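# El planificador acepta el agarre pero la muñeca gira 180° justo antes de cerrar

**fiditz_taller**

Buenas a todos. Llevo desde diciembre peleándome con esto y ya no sé dónde mirar. Uso Skutico para planificar y Varma para estimar la pose de los objetos. Con cajas, perfecto. Con cilindros de pie, la mitad de las veces la pinza se acerca bien y en el último tramo la muñeca se da media vuelta, como si hubiera cambiado de opinión (y casi me tumba la pieza, claro).

En el log veo 142 candidatos de agarre, quedan 31 después del filtro de colisiones y el elegido cambia de un ciclo al siguiente. ¿Es cosa del solver o de la percepción? Replanifico a 6 Hz, por si sirve.

**cullora_fan**

A mí me pasaba algo parecido y reinstalé todo. Se arregló, no me preguntes por qué. Prueba también a bajar la velocidad.

**media_vuelta**

Yo no reinstalaría nada todavía. Me huele a simetría: un cilindro no tiene un yaw definido, así que el estimador te da el que le apetece en cada ciclo, y si tus candidatos cuelgan del marco del objeto giran con él. Encima, una pinza de dos dedos paralelos agarra igual a 0° que a 180°, y el planificador ve dos metas con el mismo coste y va saltando entre ellas.

Yo lo dejé fino con esto:

1. Declara el eje Z del objeto como eje de simetría y tira el yaw que llega de percepción.
2. Genera los candidatos en el marco de la base del robot.
3. Por cada candidato añade su gemelo girado 180° y quédate con el más cercano a la configuración articular actual.
4. Mete histéresis: no cambies de meta salvo que la nueva mejore el coste un 9 %.
5. Congela la meta en el tramo final.

```yaml
grasp:
 symmetry_axis: z
 candidate_frame: base_link
 add_flipped: true
 switch_margin: 0.09
 freeze_on_final_approach: true
```

Los nombres son los de mi configuración, seguro que en la tuya se llaman de otra manera.

Otra cosa, y esta me costó una tarde entera: si la cámara va en la pinza, al acercarte deja de ver la parte de arriba del objeto. El ajuste se queda con un trozo de cilindro y la altura del centro empieza a bailar. Guarda la última estimación buena de la altura y refina solo X e Y a partir de ahí. Y enmascara los dedos antes de segmentar, que de cerca ocupan muchísimo y se cuelan en la nube de puntos.

Si después de todo eso te sigue girando, pega el log con el coste de los dos últimos candidatos y lo miramos con calma, ¡que a estas alturas ya tengo curiosidad yo también!

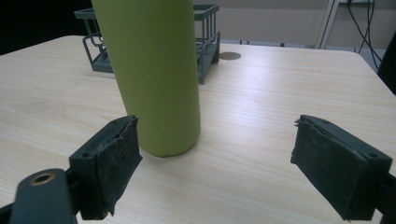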